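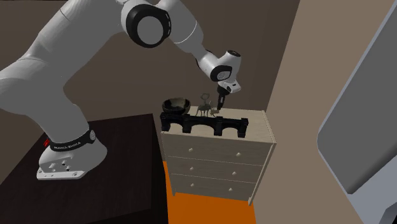 Nurkero gripper comparison, sim set
README / data card

Last touched 1 January 2020. Kacper Śliwiński did the scenes and the controller, Toshiko Noguchi did the logging and most of this file. Ask Toshiko about formats, Kacper about anything that wobbles.

What this is

Simulated runs of one arm (Franka Emika) trying out different fingers and two controllers on small household stuff. All rendered, no real hardware anywhere in this set. The real-arm runs are in the Cumthorpe folder and have thier own readme.

2,230 episodes total. 25 object layouts. 3 finger types. Each episode is one attempt, good or bad, we kept the bad ones.

Finger types

short: stock-length, dark, parallel. Baseline for everything.
long: same pads, longer reach. Gets down behind things better, flexes more when it squeezes.
soft: rubbery pad model. Contact settings are a guess, don't read too much into grip force here.

Controllers

Pan: position control, stiff. Quick. Knocks things over.
Takilo: impedance, slower on approach, much nicer near the surface. Gains are in the config, please don't edit them in place, copy first.

Scenes

Arm bolted on a dark brown table, reaching over to a light wood dresser, three drawers, two round knobs on each. Objects go on top. The dresser-top layout with the bowl, corkscrew and long black arched rack is the one people keep asking for, it's layout 3. Winged corkscrew, arms up, so there's a decent chance of a finger clipping a wing on the way down. Rack runs along the front edge and the posts hang over a bit, watch that if you're planning a drawer pull from above.

Orange floor is deliberate, makes masking easier. Wall colours vary by layout.

Tasks

Pick and lift (all layouts)
Pick and move to bowl (layouts with a bowl, obviously)
Drawer open by knob (short and long fingers only, soft kept slipping and we ran out of time)

What we saw so far

Short + Takilo is the safe choice for the corkscrew. Short + Pan fine on the bowl rim, poor on anything narrow and upright. Long fingers helped with the rack, picking between posts, but the tips catch if the approach is even a little off angle. Soft looked great until we checked the contact logs. Treat as unfinished.

Drawer knobs: side approach beats straight-on. Top drawer is worst when the rack is out.

Haven't done proper stats. Numbers in the results sheet are raw success counts, no seeds averaged.

Files

episodes/ one folder per run, joint states, gripper width, camera frames
layouts/ object poses, colours, dresser position
config/ controller gains, finger models
results.csv self explanatory, mostly. "partial" means lifted then dropped

Joint angles in radians, distances in metres, gripper width is the full opening (both fingers, not one side).

Known problems

54 episodes have a doubled first frame. Flagged in results.csv, skip or trim.
Gripper width lags the video by a step on the Pan runs. Fixed for Takilo.
Rack collision mesh is chunkier than it looks, so fingers stop short of the posts.
Grey appliance on the right is background only, no collision on it at all. Arm will go straight through if you let it.
Some layout files still say "cabinet" instead of dresser. Same thing.

To do

Rerun soft fingers with better friction, aiming for March
Second camera from the dresser side
Clean up the lable names
Match a few layouts to the Cumthorpe bench so we can compare sim against real

Use

Internal and partner labs for now. If you retrain on it, tell us which finger type you used, mixing all three without saying so made a mess last time.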